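4.2 Contact-aware replanning in a shared workspace 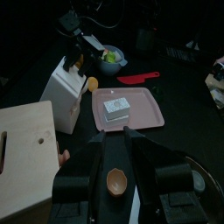 Figure 3: Wrist view with the gripper open at the front rim of the pink tray. The second arm reaches towards the mixing bowl.

The wrist stream is the only input to the grasp scorer. As Figure 3 shows, the fingers take up much of the lower half of the view, so the tray rim is judged from a small region close to the right fingertip. We mask both fingers with a fixed template and pass the remaining pixels to Surent, our segmentation module. The template is redrawn only when the finger pads are changed.

The second arm is treated as a moving obstacle. Its pose comes from joint readings and not from the image, as its links are often only partly in view. Trolo, the planner, inflates each link by 2 cm and checks the swept volume against the candidate path. Hands are handled separately - any region labelled as skin, even a single fingertip behind a board, lowers the speed limit for the whole path.

Small dark items on the black table remain the main source of missed detections. The green object to the right of the tray in Figure 3 has very little contrast with the surface, whereas the red toy knife above it stands out clearly. Raising the exposure helped with the former but washed out the white box on the tray, so we kept the default setting.

We ran 645 trials with the full pipeline. Replanning was triggered in 114 of them, with a median delay of some 390 ms between the trigger and the new path. Most of this time was spent in the collision check - segmentation ran in parallel and added little. Results without the finger mask are given in Section 4.3.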